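Wareo Box Office — Door Scanning Module
Add-on for Wareo accounts, version 4. Reads and validates tickets at the entrance.

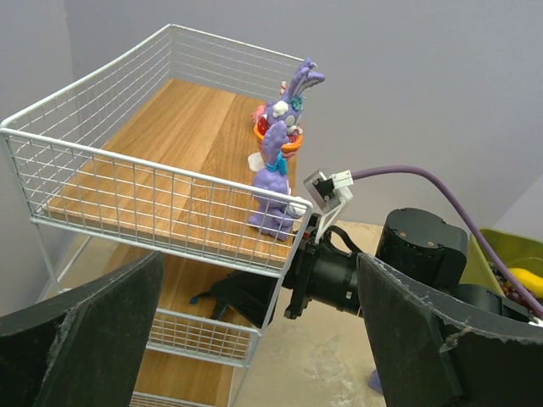 Overview
The Door Scanning Module checks each ticket code against the event's sales list and marks it as used. It runs on the Surdu handheld reader or on any phone with the Orkum app installed. A second scan of the same code returns a red screen with the time and door of the first entry.

Offline mode
Download the sales list to each device before doors open. A device holds up to 3,914 codes without a connection. Scans made offline are stored and sent when the connection returns. Two offline devices can't see each other's scans — use one door per event if the venue has no signal.

Specifications
Code types: QR, Code 128, PDF417
Devices per event: 40
Doors per event: 28
Stored offline scans per device: 1,000
Export: CSV, Mirkasico ledger format

Setup
1. Open Settings, then Modules, and switch on Door Scanning.
2. Add a door. Door names appear on the attendance report and can't be changed after the first scan.
3. Assign ticket types to the door. A type with no door assigned is refused everywhere.
4. Pair each device with the six-digit code shown next to the door name.

Licensing
The module is licensed per account, with no charge per scan. Surdu readers are sold separately and ship with a charging cradle and wrist strap. Accounts on version 3 must upgrade before the module appears in Settings.

Known limits
Refunded tickets stay valid on an offline device until its list is refreshed. Group tickets scan once for the whole party — partial entry is planned for the July release.

Page last updated 2024-05-15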